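Setting a table people want to sit at: my notes, Gellmont evening

Start with the flowers, so red roses, dark green vase, brown cloth. 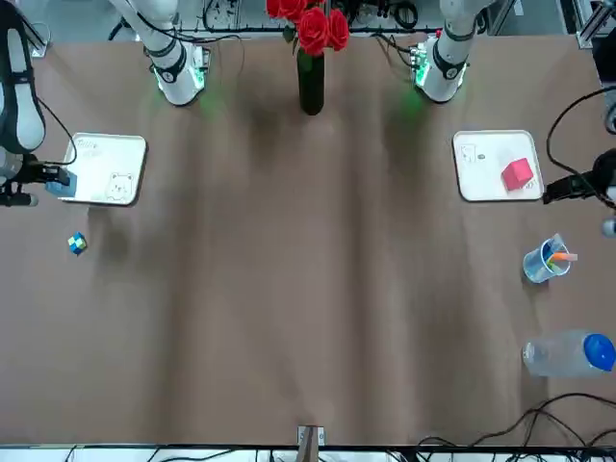

Jelle Maes wrote to me after the May talk that roses are too formal for a snack table and she'd take daisies any day. Fair enough! I still say roses (read her note out, wait for the groans).

Then trays. I love a white one with a silly doodle on it, a bear's face is perfect, and I leave the cloth a bit soft and folded. Skip the ironing bit if we're past 43 minutes. Questions, then coffee.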